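4.2 What the self-reports can and cannot tell us

The Husberg survey is often cited as proof that people sleep better once the carpet comes out of the bedroom. We are less sure. The survey drew 1,513 replies, a large number for a mailed form, but size does not fix a question that leads the reader. Item 2 asked whether sleep had "improved since the change." A household that had just paid for new flooring had good reason to say yes. No version of the form asked whether sleep had gotten worse, and the authors do not say if one was ever tried.

The Jurnalville follow-up was meant to repair this. It used a plain sleep diary in place of a single question, and it kept a group of homes where the carpet stayed. Of the homes that began, 62 returned a full diary. The difference between the groups was small, and it shrank again when homes with a new mattress were left out. Kasteo, the index used to turn diary entries into a nightly score, gives heavy weight to how long a person thinks it took to fall asleep. People are poor judges of that. We would not want to rest a housing policy on it.

There is also the matter of what "carpet" means. The Husberg form offered one box to tick. A thin, tight office carpet and a deep wool rug over boards went into the same column, though they hold dust differently and are cleaned differently. Color, pile, age, and backing were not recorded. The Nina coding sheet, which we used when going back over the Jurnalville homes, splits floor coverings by pile and by backing.

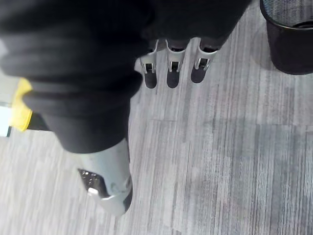
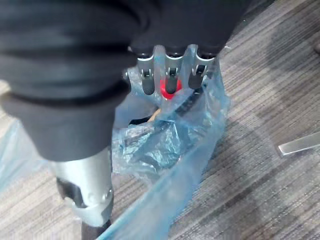
Figure 2. Two views from the same place. Light carpet is visible in the first.

Once the homes were sorted this way, most of the groups became too small to compare. That is a dull result, but we think it is the right one to report. Earlier writers found a pattern by lumping unlike floors together, and the pattern may belong to something else that the homes shared, such as the age of the building or how often the windows were opened in February, when many of the diaries were kept.

A last doubt concerns noise. Bare floors are louder, and a few diaries mention footsteps from upstairs. If removing carpet lowers dust but raises noise, the two effects could hide each other, and a flat average would say very little about either. Neither study measured sound in the bedroom. Until one does, the claim that bare floors help people sleep should be treated as a guess.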